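Right, the toy kitchen is getting sorted before October or it's going in the loft. I mean it this time

Started with the pot and the little stove, then got distracted by the pumpkin — why do I love that pumpkin so much 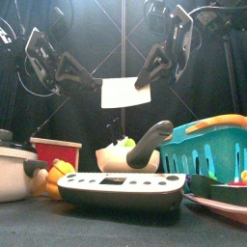
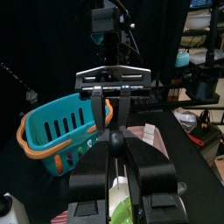 Anyway, the teal basket with the orange handles is staying, it's the best thing I ever got from Tolska. Play food lives in there now

Need 2 more like it but they've stopped doing them!! Kavus has some — only in grey though. Grey! For a toy kitchen!

If anyone spots a teal one shout please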